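Budget post, as promised, written fast between two other things. May 2022 and I still don't have the form in. It's due when it's due.

So. Where we are. The Lerkon quote came back for the hand-held gripper units and it is higher than the last one. Same units, same spec sheet, new number. No explanation on it, just a line saying prices valid 30 days. I wrote back and asked what changed. Nothing yet.

For anyone who hasn't been reading - I'm planning equipment for a small home-tasks project, tidying and sorting mostly, done in people's actual rooms and not in a lab. People do the chore with a gripper in each hand, we record it, the arm learns from it later (that's the hope anyway). The arm itself is a separate purchase and I'm pushing it to August. More on that further down.

What I'm asking for right now:

- 2 pairs of hand-held grippers
- spare finger pads, lots
- pivot pins and whatever tool the pins need
- storage, cables, chargers
- a hard case per pair
- travel money for the home visits

First draft had 5 pairs. Five! I don't know what I was thinking, we don't have the people to carry five. Two is plenty. If two pairs are busy every day by the end of summer I'll ask for a third and I'll have numbers to back it up.

The thing I keep getting wrong is consumables. You budget for the big box and forget the little stuff that goes on the end of it. Last year I put one line in for "misc parts" and it was gone in a few weeks, and then I was paying for screws out of my own pocket and keeping reciepts in a coffee tin. Not doing that again.
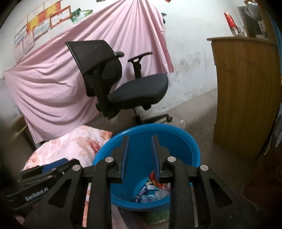
Pads are the line I'd defend hardest, if anybody asks me to cut something. They're the part that touches everything and they're the part you end up replacing. Count how you'd order them: two ribbed pads on a gripper, one on the inside of each jaw, and a person has two grippers, so a pair eats four at a time if you swap them all together. I want to swap them all together. Mixing old and new pads gave us weird data last year, one side grippy and one side not. And then look at the kind of thing we're asking them to pick up - shiny wrappers down in the bottom of a plastic bucket. Thin, slippery, crumpled up, smooth bucket wall right next to it. Worn pads won't do that. So pads get their own line, not hidden under misc.

Same argument for pins, smaller money. Four of them showing on the front of the gripper and each one is a joint. Any slop in there and the jaws don't meet right. I asked for a bag of spares with each pair. Lerkon only sells them as a "service kit" with a bunch of stuff I don't want. Vonddale will sell the pins loose but the shipping is more than the pins. Of course it is.

OK, vendors, quickly.

Lerkon: good hardware, slow email. Quote up from last time, see above. Lead time is 5 weeks if they have stock and they won't say if they have stock.

Vonddale: cheaper per unit, answers the phone. But their warranty doesn't cover use off site, and off site is the whole project. I asked them twice what "site" means and got two different answers. Need it in writing before I put them on the form.

Acheampong: not a hardware place, they do the cases and the foam. Foam cut to shape, which I thought was a luxury until we carried a gripper across town wrapped in a towel. Quote was $53 a case and I said yes on the spot. Easiest thing on the list.

Then there's the site money, and this is where I expect a fight. Telside is the neighborhood we've got permission to work in and it's a bus and a walk from the office. Cheap per trip, but it's a lot of trips. I've also put in a bit for the households, for their time and the electricity. Finance will want that under a different code. Fine, tell me the code.

Somebody asked in the comments why not just set up a fake living room and skip the travel. Did the sums on that. Furniture, rent on the space, someone to mess it up again every evening. It comes out more expensive and you get one room. The same chair in the same spot forever. Real rooms have cloth hanging on things and stuff piled on cabinets and no two the same, and you can't buy that from a catalog. I'd rather pay for the bus.

The arm. Short version, not yet. Every dollar on an arm now is an arm sitting in a box while we're still recording. Prices might move, our needs definitely will. I've put a placeholder line in for August with no vendor name on it and a note saying "see separate request". Last time I named a vendor on a placeholder I got held to it, so no names.

Storage - I lowballed this last year and I'm not doing it twice. Video adds up quick. Two drives per pair, one to fill and one to copy onto, and they never ride in the same bag. Buy them all at once so the paperwork is one form and not six.

Things I still have to do before I submit:

- chase Lerkon on the price change
- get Vonddale to define "site"
- ask if spares can go through as supplies (lower approval, faster)
- find out the code for household payments
- check if we pay import tax on the pads seperately or with the units
- add it all up again because my total and the spreadsheet total don't match

That last one is bugging me. I think I've got the cases in twice. Going to look at it after lunch.

If you've bought spares from either of these two and got a decent price, leave a comment. Especially on pads. I'll put the final numbers up once the form is signed.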